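How to Descale a Countertop Kettle

Hard water leaves a chalky layer on the inside of a kettle. It slows the boil, makes more noise and leaves flakes in your tea. The fix is cheap and takes very little work. These steps suit any plain steel or glass kettle. If yours has a special coating, check the booklet first.

You will need white vinegar or citric acid, a soft bottle brush and a clean cloth. I use citric acid because the smell goes away faster. A bag from the baking aisle lasts most of the year.

Unplug the kettle and let it cool completely. Lift out the spout filter if it comes out and set it in a cup of warm water with a spoonful of citric acid.

Fill the kettle halfway with cold water. For vinegar, use equal parts vinegar and water. For citric acid, boil the water first, switch off, then add 2 tablespoons slowly – it will fizz. Vinegar can go in cold and be brought just to a boil, but stay near it, as it foams up the spout.

Leave it to stand. A light coating needs 12 minutes. A heavy one can take up to 90, and a second round with fresh solution works better than leaving the first one in overnight.
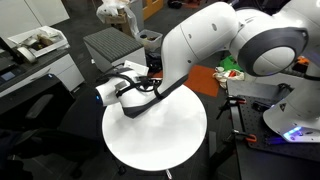 Can I use lemon juice instead?

Lemon juice works on a thin layer of scale, but it takes several lemons to fill a kettle and the pulp has to be strained out. Bottled juice is fine.

Pour the solution down the sink and look at the bottom. Brush any patches that remain. Do not use steel wool or a scouring pad, which scratches the surface and gives new scale something to hold on to.

Rinse three times with cold water, then boil a full kettle and throw that water out. If you can still smell vinegar, boil and empty it again. Rinse the filter under the tap and put it back.

Wipe the outside with a damp cloth and keep the base dry. In a hard water area, do this once a month. Emptying the kettle at night – even a cupful – slows the buildup between cleanings.

Written by Fadime Kahraman, June 24, 2023

Contact | © Catelar Home Notes | Back to top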